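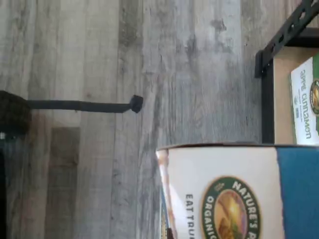

Hosmont Household Buying List
Subject: Re: Cereal on the bottom shelf, and the grey floor

Hello all,

Thank you for such a thoughtful message, and I'm sorry it has taken me a few evenings to sit down to it properly. I started twice and both times wandered off into the rice question, which belongs in another thread altogether (it's coming, I promise, and it is long). I've left your message in more or less whole so that anybody who only reads the list at weekends can follow along.

On Saturday, April 16, 2022, a member of the list wrote:

> Hello everyone,
>
> I collected our order this morning and had a bit of a tidy while I was
> in there, and it set me thinking about the cereal. There were boxes on
> the shelves, boxes standing on the floor, and one that I very nearly
> put my foot through on my way out with the oats. I don't mind things
> being on the floor for an hour while we unpack, but it does seem to
> have become where the cereal lives.
>
> So I have three questions, if I may.
>
> First, is there any reason the cereal can't go on the bottom shelf and
> the spare cardboard go up top? I know it was done the other way round
> when the Skudari shelves went up in December, but I wasn't there and
> I don't know what the thinking was.
>
> Second, what are we supposed to be cleaning the floor with? I brought
> my own mop and then lost my nerve, as there's nothing written down
> anywhere. I'd hate to be the one who ruins it.
>
> Third, and this is only curiosity, is that browner board out from
> the shelves a stain or is it meant to be like that? I gave it a fair old
> scrub and it didn't budge.
>
> Also, would people be happy with smaller cases from Barnero? Our
> household does not get through cereal at the rate we seem to be
> buying it.
>
> With thanks to whoever left the kettle filled. 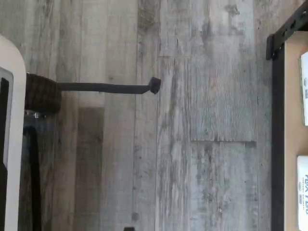
Hosmont Household Buying List – Storeroom and Unpacking Group

Let me take these in the order you asked them, except that I'm going to do the brown board first, as I laughed out loud when I got to it. I've scrubbed that board too! I was down on my hands and knees with a washing-up sponge for a good ten minutes the first week we had the room, quite sure that something had been spilt. It's simply a browner board than the ones next to it. The whole floor is that mottled, weathered sort of grey, with knots and dark smudgy patches all over, and some of those patches look for all the world like something you ought to wipe up. They aren't, or at least none of the ones I've gone at with a cloth have ever shifted. My rule now is that if it's still there after one wipe with a damp cloth, I leave it alone and go and do something more useful.

The trouble with a floor like that is that it's very forgiving of dirt. I love it for muddy boots, I really do, but an oat flake disappears on it completely, and so does a splash of anything grey or brown. So we do need to sweep by habit and not by eye. I go along the length of the boards, starting at the back and working towards the door, and I do the strip along the foot of the shelving with the little hand brush, where the broom only pushes crumbs further under. If you run your hand along the front of the shelving afterwards you'll soon know whether you've got it all.

For mopping, please don't lose your nerve again. A well wrung-out mop and plain warm water is what we've settled on, with a small squirt of ordinary washing-up liquid when something sticky has happened. Wring it out more than you think you need to, and please don't leave puddles sitting where two boards meet. No polish, no bleach, and no steam mop (I know somebody has a steam mop and is dying to use it, and I'm sure it's a marvellous thing, but please take it home). Medeiros, who let us the room, asked only that we keep standing water off it, and that seems easy enough to stick to. I'll write all this on a card and pin it inside the cupboard door where the brushes hang.

Now the cereal. You're quite right that it has been straying, and I hold my hand up for a good part of it. What happened in December was that the shelves went up on the same afternoon as the big delivery, so everything went wherever there was a gap, and then we all got used to it. There wasn't any thinking. The cardboard boxes went on the shelves first as they were nearest, the cereal came off the trolley last, and there we were.

The shelving stands 1,650 mm high, so the top of it is within reach for most of us but not for everybody, and I'd like us to be a bit kinder about that than we have been. What I would suggest is this:

Bottom shelf: tins, jars, anything heavy. I know you asked for cereal here, but I'd be happier with the weight low down.

Middle shelves: cereal, oats, flour, pasta. These are what most people come in for, and you can read the boxes without bending.

Top shelf: the flattened cardboard and the spare boxes for carrying things home. They weigh next to nothing and if one comes down on your head you'll live.

Floor: nothing overnight. While we're unpacking, of course, put things wherever you like, but stand them close in against the shelving and keep the walking part clear.

I did wonder about a low platform or a couple of crates to stand the overflow on, and I'd be glad to hear what people think. My own feeling is that if we give ourselves a place for overflow we'll have overflow for ever more, and I would sooner order a bit less. But I've been wrong about this before – see the great apple box discussion, which some of you will remember better than you'd like.

A word on how the cereal boxes go on the shelf. Could we please stand them upright with the front facing out? I do see why people lay them flat, you can get more in that way, but then the ones at the bottom get squashed and nobody wants a squashed box, and the name ends up sideways or upside down so that everyone has to pull out half the stack to find the one they ordered. Upright, older ones to the front, newer ones behind. If you're putting out a fresh case, take the old ones off first and put them back in front of it. It takes a couple of minutes and saves us finding a forgotten box at the back in the summer.

If a box has been opened by accident, fold the bag over inside, put a peg on it and write the day on the lid in pencil. There are pegs in the blue tub. And if one has been trodden on, just tell the list, there's no shame in it! Somebody will always take it for flapjacks.

As to the case size, I had a look through the last order sheet with a cup of tea. Cereal is line 303 on the Barnero list, and it comes 12 boxes to the case, and we have been ticking the same quantity month after month without anyone asking whether it was still wanted. There are 52 households on this list now, but they don't all eat cereal, and the ones that do seem to have gone over to porridge for the winter (we certainly did, and we haven't quite come back yet). I've asked Barnero whether they would let us split a case, half one sort and half another, and I'm waiting to hear. In the meantime I have cut us down by a case on the next sheet. If that leaves you short, please say so before the order goes in and I'll put it straight back.

While I'm on the subject of cardboard: we have plenty. More than plenty. Please do take a box or two home with you when you collect, and please don't bring any more in, however good and strong it is. I'm as bad as anyone, I can't walk past a sturdy box, but the shelves are there for food and I'd like to get at least one of them back. Anything damp or torn should go straight out to the recycling and not be folded up hopefully behind the door. If you're moving house, or your children's school is after boxes for a project, write to me off list and I'll keep you a pile.

One other small thing. The shelf labels have started curling up and two have gone missing altogether, so I've cut some new ones from stiffer card and will do them in big black letters. If anyone has neat handwriting and a free half hour I'd be very grateful, as mine slopes down to the right no matter what I do. I'd like to change the shelves over at the next unpacking, when we'll have everything in our hands in any case. Two or three pairs of hands would be lovely. Bring an apron, and slippers if your shoes are muddy.

And it was me who filled the kettle, so you're very welcome. The tea is in the tin marked RICE. I'll explain that in the rice thread.

Warm wishes to you all,

Storeroom and Unpacking Group, Hosmont

To reply to everyone, keep the subject line as it is. To reply only to the sender, write to the storeroom address on your collection slip.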